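**Week 6 — Budgeting for a two-arm cell**

Notes for Saranya Varma's section. Bring the Pearce and Hillberg quotes on Tuesday.

A quote covers arms. It rarely covers what makes them useful. Before you believe a total, look for:

- grippers, and spare fingers
- mounting base and table
- cable routing
- integration hours (Hillberg lists 2. I don't believe it.)
- props and consumables: bowls, trays, produce, ice

Ivov's sheet has $2,000 for "accessories," with no breakdown. Ask for one in writing. The Brerkura plan is worse — it assumes the second arm doubles output, with no trial behind the claim. Two arms sharing one table can also mean two arms waiting on each other. 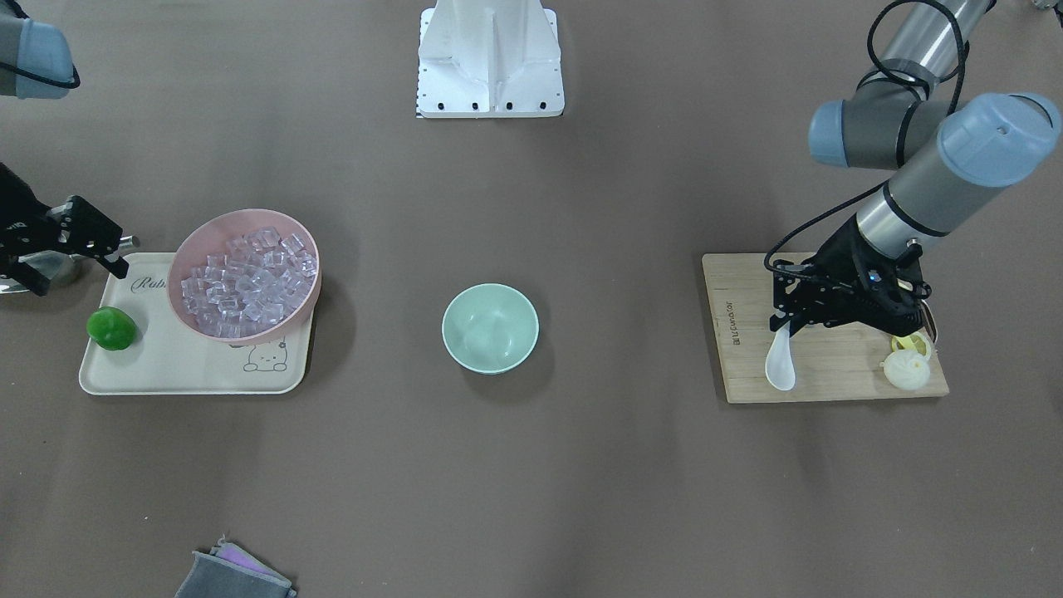

Small kitchen tasks look cheap on paper. Price the setup time between runs, and who pays for it. A vendor demo tells you the task was possible once, on their table.

Homework: redo the Pearce total with 6 months of support added. Mark every line you had to guess.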